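Section 5: Fitting an Additional Drive

5.1 Scope of this section

This section applies to the Davby range of desktop computers in the full tower case. It sets out how a second hard drive is to be added to a machine already in service. Owners of the Bonham small case should refer to Section 6, as the drive bay in that model is reached from the opposite side and uses a different bracket.

The work may be carried out by the owner and does not affect the guarantee, provided that the steps are followed in the order given and that the seal on the power supply remains unbroken. Allow 53 minutes for the complete procedure, including the checks in 5.5.

5.2 Items required

One drive, 3.5 inch, of a type listed in Appendix B
One data cable (supplied in the Howells accessory pack)
Four drive screws, short pattern
One cross-head screwdriver, medium
One earthing wrist strap

Longer screws must not be used in place of the short pattern. They may enter the body of the drive and damage it.

5.3 Preparing the computer

1. Save all open work and make a full copy of any files which cannot be replaced.

2. Shut down the computer from the main menu. Do not use the sleep setting.

3. Switch off the supply at the wall and remove the mains lead from the back of the case.

4. Press and hold the front power button for 10 seconds.

5. Disconnect the monitor, keyboard and all other leads. Label any lead whose position is not marked.

6. Place the case on its side on a firm, level surface, with the removable panel facing upwards.

7. Undo the two thumbscrews at the rear edge. Slide the panel back and lift it clear.

CAUTION: Never open the case while the mains lead is connected. The power supply unit contains no parts which can be serviced by the owner and must not be opened under any circumstances.

CAUTION: The inner edges of the case may be sharp. Keep sleeves and loose jewellery away from the opening.

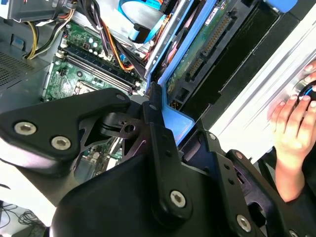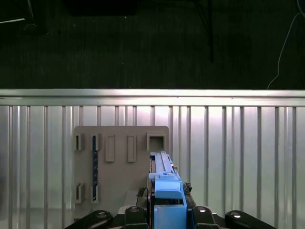
5.4 Fitting the drive

1. Put on the wrist strap and fasten its clip to an unpainted part of the case.

2. Find an empty position in the drive bay. Where two positions are free, use the lower one.

3. Hold the drive by its sides only. Do not touch the exposed circuit board or the connector pins.

4. Slide the drive into the bay with the connectors facing the main board. It should move freely. If resistance is felt, withdraw the drive and check that it is level before trying again.

5. Line up the holes in the drive with those in the bay. Fit all four screws by hand before tightening any of them.

6. Tighten the screws in diagonal pairs until they are just firm.

7. Connect the data cable to the drive and then to the next free socket on the main board. The sockets are numbered on the board itself.

8. Connect a spare power plug from the supply unit. The plug is shaped so that it can be inserted one way only.

NOTE: Cables should lie clear of all fans. Gather any spare length with the ties provided and secure it to the case wall.

5.5 Closing the case and checking

1. Make sure that no tools or screws have been left inside.

2. Replace the side panel and tighten both thumbscrews.

3. Stand the case upright, reconnect all leads and restore the mains supply.

4. Switch on and open the Jaswood set-up screen. The new drive should appear under Storage.

5. If the drive is not listed, shut down the computer, repeat steps 1 to 7 of 5.3 and check both ends of the data cable.

A drive found to be faulty should be returned in its original packing within 14 days of receipt. The returns form is printed in Appendix D. Instructions for preparing the new drive to hold files are given in Section 7.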